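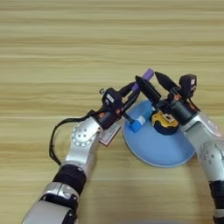 *Purple-capped marker, blue plate, wooden table.*

# Sorting the pen drawer with one plate

This is the way we go through the markers and other small bits at the Patham craft room. It works just as well for a kitchen drawer. You need a table, a plate, some scrap paper and a bin. Allow an hour for a full drawer.

We last did the whole lot in May and it came to 137 pens, which took most of a Monday morning. A normal household drawer is far less.

## Before you start

Clear a table and wipe it down. Put the plate where you can reach it without stretching, a little nearer to you than the middle of the table. A dinner plate with a slightly raised rim is best, as round things stay on it. Trays are fine too, but ours are all too big and people start piling things up in them.

A plain, pale plate makes it easier to see what you have. Patterned ones hide paper clips and small caps.

## Sorting

1. Take out a handful from the drawer. Leave the rest where it is.

2. Put anything that is not a pen on one side. Rubber bands, clips and rubbers can go in a saucer or a jam jar lid.

3. Pick up the first marker and check the cap. If it is cracked or won't click shut, write that pen off now.

4. Draw a line on scrap paper about as long as your hand. A good marker gives an even line from one end to the other. If it starts pale, put the cap on, lay the pen flat and try it again at the end.

5. Put the good ones on the plate, one at a time. Don't drop them in from a height – they roll.

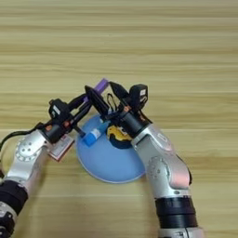

6. When the plate is full, stop and empty it into the right pot before you take another handful.

7. Go back to the doubtful ones. Water-based markers sometimes pick up again after the tip has been touched to a damp cloth. Permanent ones will not, so don't bother.

8. Bin the dead ones, or put them in a bag if there is a pen recycling point near you.

## Which pot

We use four pots: black and blue, other colours, highlighters, and permanent. Marjatta Suominen wanted a fifth for metallics, and it had two pens in it for a year, so we went back to four.

Glue sticks have their own box. They are easily mixed up with fat markers when the label has come off, so take the lid off and look. Store them upright with the lid pushed right down.

## Pens left on the table

Check the tabletop as well as the plate before you pack up. Short, rounded things are the ones that get left behind, and a few of ours have ended up under the radiator.

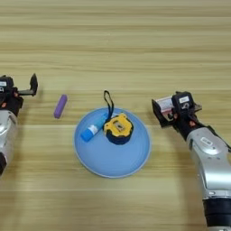
*Purple one on the table, two items on the plate.*

Anything found on the table gets the same line test as the rest. Then wash the plate. If there is ink on it, a bit of washing-up liquid and an old toothbrush will shift most marks – ask A-yeong Choo for the spare brush if you are doing this at Patham.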